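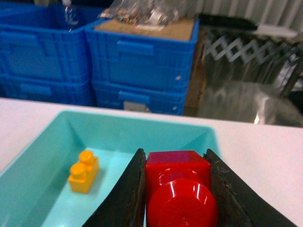 About Stodix

Hi, and thanks for stopping by! I'm Jeanine Dierckx, and I started Stodix in Mitutthorpe after a good many years of fixing packing machines for other people. We're a small company and we do one job: we gather the examples that robots learn from. Somebody wants an arm that can pick a thing up and put it down somewhere sensible, and they need to show it that being done, over and over, by people who are good at it. Those people are us.

What we do all day

Most of our work is done by hand, in the sense that a person is steering the arm the whole time. An operator picks up a part, moves it, lets go, and the system records what the wrist camera saw and what the joints and fingers were doing at that moment. One go at a task is what we call an episode. A short one is over before you've had a sip of coffee. A long one (sorting a mixed tray, say) can have you holding your breath for quite a while, and Maricel swears she does.

We keep the failures too, if the customer wants them. A block that slips is worth having on record as long as it's labeled as a slip, and I wish more people asked for those. When I was new to this I threw them all out, and then spent a miserable July collecting them again for a customer who wanted to teach recovery. Lesson learned!

Toy bricks get a lot of use in our shop. They're cheap, they come in strong colors, the studs make a grip go wrong in interesting ways, and you can buy more on your lunch break. We also work with bottle caps, hinges, folded cloth, cable ends, and whatever turns up in the mail from a customer. If you send us your own parts we'll send them back, usually in better order than they came.

Who we are

Jhun Buenaventura runs the operator floor. He came to us from a job driving a forklift, and he has the lightest touch on the controls of anyone I've met. New operators sit with him for 2 weeks before any of their episodes go out to a customer, and he is a patient teacher, though he will make you redo a sloppy release.

Maricel Soriano looks after review. Every episode gets watched by someone other than the person who recorded it, and she wrote the checklist they use. It has grown a bit. Is the start position right, did the part end up where the instructions say, is the label plain enough that a stranger would agree with it? She rejects my episodes more than I'd like.

Benjie Sarmiento takes care of the arms, the cameras and the finger pads, and Dindo Mangubat handles the files - naming, checking, packing, sending. Write to Dindo if a download stalls. He'll answer you faster than I will.

How a job usually goes

You tell us the task in your own words and we write it up as a one-page sheet. Then we record a small batch, 87 episodes in the case of our last new customer, and you look through them and tell us what's wrong. Please be picky at this stage! After that we agree on the full count. A typical order is some 500 episodes per task, and we move things around between them: where the part starts, which way it faces, what else is in the tray, how bright the lights are.

Our recording software is called Trelau. Dindo and I wrote it ourselves and it looks like it, but it keeps the camera and the arm in step and it hasn't lost us a batch yet. The review side is called Holst, and customers can log in and leave notes on any episode.

Working here

We hire operators a couple of times a year. You don't need a degree or any background in robots. Steady hands help, and so does being someone who likes puzzles, or sewing, or painting tiny figures. Shifts start at 8 in the morning or 1 in the afternoon, with a real break in the middle, as tired people make tired examples.

Want to visit? Drop us a line first so one of us is free to show you around, and we'll let you have a turn at the controls - the kettle's on the left as you come in.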